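Notebook, September
Cikus profile project, shared pages

Back on the first-message question after two weeks of doing everything else. Kalliopi has the spare monitor, I have the chair with the good back, and Jagadeesh is on the phone from home with a cold, so if any of his remarks come out strange below, blame his nose or my spelling.
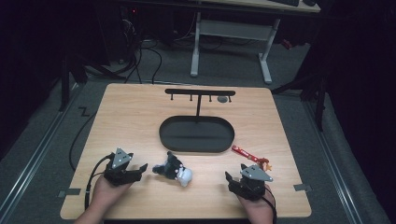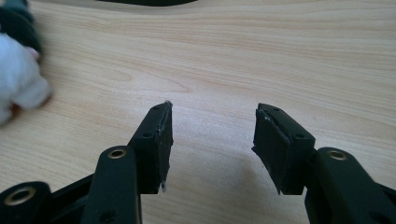 What we're trying to find out

Short version for anyone who opens this page cold: Cikus wants to know why so many new members write a profile, get a first message, and then never answer it. They run a dating site for people over 40 or so, mostly divorced or widowed, mostly in smaller towns, and they're pretty sure the problem is the messages. I'm starting to think it's the profiles. Kalliopi thinks it's the notification email, which looks like a parking ticket (she's right about that, it really does).

We have 354 profiles to read, all from members who said yes to the research box, with the names and towns stripped out before they got to us. I was told to expect nearly 400, so a few must have been dropped when Cikus did their cleanup. I need to ask which ones. If they took out the ones with no "about me" text, then I can't say anything about empty profiles, and I was planning to say quite a lot about empty profiles.

Reading, first pass

I read until my eyes went. Things I scribbled down while going:

The "looking for" box does almost no work. Everybody is looking for someone kind with a sense of humor. I don't doubt it! I'm looking for someone kind with a sense of humor to fix our printer. But there is nothing in it to answer. If I were a shy person trying to write a first message to one of these people, I'd be stuck with "I too have a sense of humor."

The profiles that made me want to write back nearly always had one thing in them that was a bit too specific. There was a woman who is slowly reading every mystery in her library in shelf order and has been stuck in the B's since spring. There was a man who makes one kind of soup and would like to be told whether it's good. Neither of them is especially slick about it, and the soup man can't spell "parsley," and I'd have written to him in a second.

Negative lists are everywhere. No smokers, no drama, no games, no time wasters, no one who still lives with an ex. I get it, I've been on these sites, you write that list the night after a bad date and then you never go back and take it down. Kalliopi marks these as "doormat says go away," and that's now the official code in the sheet because neither of us could think of anything better.

Sorting and where we disagreed

We each coded the same small batch first to see if we'd agree. I'd put the batch at ten profiles but then used the wrong tab and Kalliopi did a different ten, so we had to start over. My fault. Please, whoever sets up the next sheet, do not name two tabs "batch" and "Batch."

Once we were on the same page, the trouble was the code "hook," meaning something in the profile that a stranger could ask about. I'm generous with it. Kalliopi isn't. For her, "I love to travel" is not a hook. For me it's a weak hook, since you can at least ask where to. We went back and forth over it during lunch and then called Jagadeesh to settle it, and he made it worse by saying it depends on whether there's a photo from a trip. We don't have the photos! That's a fair point all the same, and it goes in the list of things this study can't tell us.

For now: a hook needs a noun you couldn't swap out. "Travel" fails. "Ferries" passes. "Dogs" fails, "my deaf old beagle" passes. I'm going to go back and redo my earlier ones by that rule, which will cost me the morning.

The copied ones

Four of the profiles share a paragraph, word for word. It starts "I believe that life is a journey best shared with a true partner" and goes on about candlelight. My first thought was fakes, and I went and told Kalliopi so in a fairly excited voice. She pasted the paragraph into a search and it comes up on a page of sample profiles, the kind you're meant to borrow from. So these could be real members who got nervous and borrowed. Or they could be fakes that borrowed. We can't tell from the text, and I don't think we should try.

I did write it up for Cikus with the row numbers, because they can see the account side and we can't. Kept it neutral. I really don't want some nice retired person getting locked out for copying a paragraph about candlelight.

Jagadeesh used to do account review at Rasent, before it closed, and he says the text was never what gave a fake away there. It was how fast the account wanted to move you off the site and onto some other app. None of that is in our data. He also says that half the reports they got were about real people who'd simply been rude, and that the report button was doing two jobs and badly. I've put that in quotes in the sheet because I think it belongs in the other project.

Trying the Hatine prompts

In the afternoon we tried out the prompt cards from Hatine, the set Cikus is thinking of licensing. Instead of a big blank box, the member gets a small question and a small space. We each filled in a set as ourselves, and then as an invented member, to see whether the answers came out any different from the usual soup of kindness and humor.

The good: small spaces are much less scary than the big box. I filled in all mine without once getting up for coffee. "What's in your fridge that shouldn't be?" got a real answer from both of us (mustard, a lot of it, for me). "Which errand do you secretly enjoy?" was good too. Kalliopi wrote about returning library books and it was a nicer picture of her than anything she'd say on purpose.

The bad: a lot of the cards are plainly written for people in their twenties. "Your go-to festival look" is not going to land with a widower in a farm town. "Worst roommate story" assumes roommates. And one card asks about your "most controversial opinion," which I think is asking for trouble on a site where people are already posting lists of who they won't speak to.

The odd: the cards come out in the same order every time. If everyone gets the fridge question first, then everyone's profile opens with a fridge. I'd shuffle them, or let the member pick from a handful. Kalliopi says letting people pick means they'll pick the easiest, and I say fine, an easy true answer beats the candlelight paragraph.

Side note on Bellini. They did something like this with voice clips, and Kalliopi was on there for a while as a plain ordinary member. She says she never recorded one because she lives with thin walls and would have died if the neighbors heard. I hadn't thought about that at all. Typing is private in a way talking isn't. Cikus had voice on their wish list, so I'll raise it.

The email

OK, Kalliopi finally got me to look at the notification email properly. Gray bar, member number, "You have 1 pending item." It doesn't say a person wrote to you! If I'd just been brave enough to join a dating site and that turned up in my inbox I'd think I owed somebody money. I take back some of what I said up top. The profiles still matter, but it's quite possible that a lot of these unanswered first messages were never opened, and we've been asking why people don't answer something they haven't read.

So the very first thing to get from Cikus is opened versus not opened. Should have asked at the start. Jagadeesh, kindly, did not say that he'd asked me to ask at the start.

To do

Ask Cikus which profiles were dropped and why.
Ask Cikus for opened / not opened on first messages, even just as a yes or no per row.
Redo my hook codes with the noun rule. Kalliopi to check a handful without looking at mine.
Rename the tabs.
Write out the Hatine cards we'd keep, with a line each on the ones we wouldn't. Leave the festival one off entirely.
Draft a plainer notification email. Kalliopi's first go: "Someone wrote to you on Cikus. Have a look when you feel like it." I like it as is. Jagadeesh wants the sender's first name in there, and we need to find out whether Cikus allows that, as some people share an inbox with grown kids.
Return Jagadeesh's charger, which is in my bag again.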